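Filed under: Costume & Accessories > Masks, Chains, Pendants

Flinometti chain turned my neck green, is that on me?

rustbucket_belle
Bought the long Flinometti pendant chain in July for a masquerade weekend. The listing said stainless steel. By the second night I had a green ring around my neck like I'd been hanged by a frog. Seller says stainless can't do that and I must have "acidic skin." Do I have acidic skin? Is there a test?

gearsnprayers
Stainless doesn't do that. Copper and brass do. What you have is a brass chain with a coat of something shiny and a lot of confidence.

moth_in_velvet
Disagree a little. The pendant may well be steel and the chain something else. My Botero half mask came that way, good metal on the front and the cheapest hooks on earth holding the ribbon. Check where the ring was darkest. If it's all at the back, I'd blame the clasp.

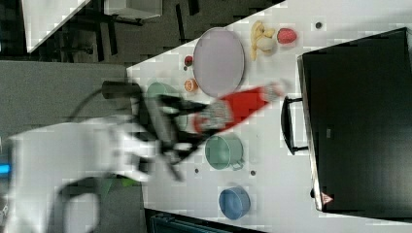 rustbucket_belle
Back of the neck, yes, right under the clasp. I've been rubbing the whole thing with baking soda paste and all I've done is make it look older, so at least it's on theme. Maybe I'm using the wrong rag. Mine is an old gray sock, and a red and white cloth like the one in the picture would at least look like I had a plan. The seller has now stopped answering, after being very chatty about my skin.

gearsnprayers
Please stop with the paste. If it's plated you're sanding off the only part you paid for.

tinpot_duchess
Clear nail polish on the inside of the clasp, 2 coats, let it dry overnight. I've worn a Bamdale choker that way for years and it isn't even a nice choker.

gearsnprayers
Nail polish chips by the end of the first dance and then you have green neck and flakes. Change the clasp. It costs less than the polish.

tinpot_duchess
Mine doesn't chip. Maybe dance slower.

moth_in_velvet
If you do replace it, get the clasp and the jump rings together. Pawłowska sells packs of 100 rings, so you'll have 98 left over to lose in the carpet. Two pairs of pliers, twist the ring sideways, don't pull it open like a gate.

rustbucket_belle
Ordered the rings and a lobster clasp. Also painted the old one with polish while I wait, so both camps can be annoyed with me. Does the chain itself need anything?

gearsnprayers
Wear it over a collar for one evening and look at the collar after. Use a collar you don't like.

oldhand_corset
Coming in to defend acidic skin. Some people do turn jewelry faster. My sister kills every chain she touches. Still doesn't make brass into steel, so I'd ask for the money back anyway.

Newsletter: new masks and chains in your inbox once a month. Enter your email to sign up.

Contact | Forum rules | Back to top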